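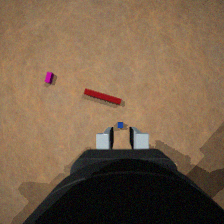

Magenta block, red bar and blue cube, from above.

Flukolero: a parts list for Derna track sets

Flukolero is a plain-text list of the parts in Derna push-along track sets. It is meant for people who buy these sets second-hand and want to know what should be in the box. Version 3.

What is in the folder

sets.csv — one row per boxed set, 63 rows in all
parts.csv — one row per part, with the moulding code from the underside
fits.csv — which parts clip to which
notes.txt — anything that would not go in a column

All files are UTF-8. Please keep it that way when you save, or the name of the Sầm range will turn to rubbish. Fields are split by semicolons as many of the part names have commas in them.

Columns in sets.csv

set_id: the number on the end flap of the box, kept as text so the leading zeros stay
name: as printed on the front of the box
range: Harbour, Hill Farm or Sầm
age: the age mark on the box, blank if there is none
n_parts: track and buildings, not vehicles
leaflet: yes, no or unknown

Vehicles are left out of n_parts because they were often swapped between boxes at the factory. If a set came with a tow truck in one shop and a milk float in another, both are in notes.txt.

Range and naming

Derna used the same name for different things. "Spiral Ramp" is a long ramp in the Harbour range and a short one in Hill Farm, and they do not clip together. We call them ramp_h and ramp_f. Sầm parts use the Harbour clip, apart from the turntable.

Colours are given as plain words. Red faded to orange is still entered as red. Please don't add new colour words without asking on the issues page first.
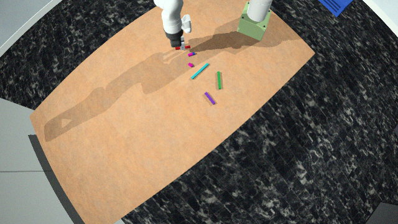
Trundgate, October

Changes in this version

Added 20 parts from the Hill Farm range, mostly fences and the two-piece barn. Corrected the clip type on the level crossing, which had been wrong from the start. Removed the duplicate row for the petrol station. The petrol station sign is now its own part, as it is nearly always the bit that has gone missing.

Known gaps

Three sets are listed from the box alone, with no parts checked. They are marked leaflet = unknown and n_parts is blank. The late Harbour boxes with the blue flap are thinly covered — if you have one with the leaflet, a scan would be a great help.

Moulding codes on curved track are hard to read once the plastic has worn. A code ending in a question mark is a best guess.

Use

Free to copy and change, including for shop listings. Please keep the name Flukolero and the version number with any copy you pass on. To send a correction, open an issue with the set_id and the moulding code.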